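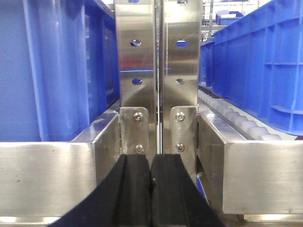 February has been all robots, all the time, and I have loved nearly every minute of it (the minutes spent re-crimping a connector at 9 p.m. can go jump in the lake). For anyone new to the blog, I help out with the Narnville robotics club, and this spring we're doing a picking project. The students write the code that gets an object from a bin to wherever it's supposed to end up, and the arm either does it or makes a horrible noise.

Our target for the spring showcase is 300 picks in one sitting. When Serpil Kaplan first wrote that on the whiteboard I thought she was joking! Our best run back then was 5 before something went wrong. Last night Kaan and Ákos got to 112, and I may have yelled loud enough to scare the pottery class next door.

The big change was slowing down the close. We'd been snapping the fingers shut at full speed, which is fine for a rigid thing and terrible for a bag of anything. Kaan split the move into two stages, fast until contact and then gentle, and suddenly bags were on the menu. Shiny packaging is still our nemesis. The depth readings go all speckly on glossy film and the planner picks a grasp point somewhere in outer space.

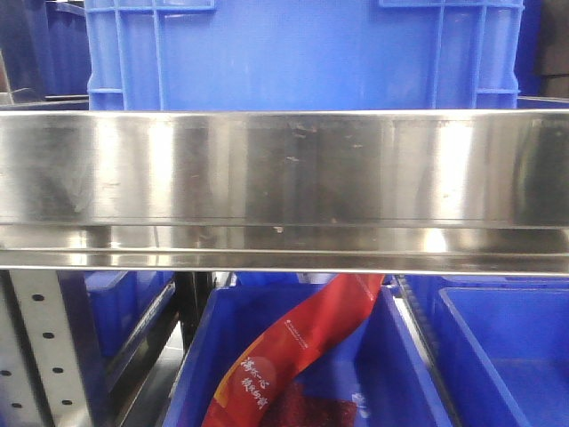 Kyung-hwa Jin thinks we should quit fighting the depth data on shiny stuff and have the students pick a grasp point from the color picture instead, at least until the showcase. She'd also like us to log every miss, even the embarrassing ones, so there's something to learn from besides vibes.

I'm sold on the logging. On the color idea I go back and forth, mostly because Alper has put three weeks into his speckle filter and it's getting good. We might run both and let them race, which the kids would be thrilled about.
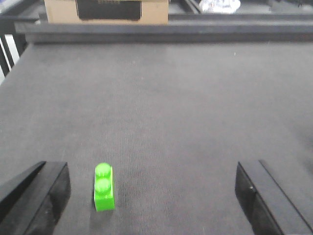
Small parts are a whole other world. Being a hair off doesn't matter much with a big bag, but with a toy brick it's everything, and a finger coming down on top of a stud will ruin your evening. Ákos wants to line up the wrist before dropping the last little bit, and his first version is already in the repo. Next up is a proper test of that, then a long run with everything mixed together. I'm bringing snacks and earplugs.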